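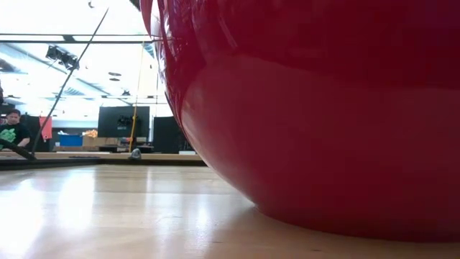 Jatix Side-View Grasp Kit
Research method and bench hardware from the Skirirley manipulation group

Shiny, curved objects are hard on robots. A glossy red bowl throws back a bright stripe of light along its side, and many depth sensors read that stripe as a hole or a wall. Jatix is our way around the problem, and we're really pleased with how far it has come!

The method is simple to describe. A fixed camera sits low beside the workspace and follows the outline of the object against the room behind it. Highlights are treated as clues to the curve of the surface (we used to mask them out, which threw away half the useful signal). The planner then picks a grip point from the outline and the highlight together.

What we found
Niall Yule ran 3000 grasp attempts on glossy tableware, all of them under ordinary ceiling lights with no diffusers. The outline-only version completed 2 in every 5. With highlights added, a test block of 1040 attempts gave 988 clean lifts - 95 percent, on objects we used to dread. Deep reds and dark blues did best. Clear glass is still poor, and we don't recommend the kit for it yet.

What's in the kit
Side camera and table mount
Szewczyk calibration card, matte, double sided
Planner software with the trained Pledov model
Set of 20 reference object scans
Printed setup guide

Setting up
Leave the background as it is. Monitors, bins and people walking past are all fine, and the model was trained with plenty of clutter. Glare on the tabletop is fine too, as long as the base of the object can still be made out. Recalibrate if the camera gets bumped.

Availability
Kits go out to university and company labs on loan, with the next batch leaving in May. Mhairi Cowie handles requests and loves hearing about odd objects - send her your worst teapot.

Page updated 24 April 2023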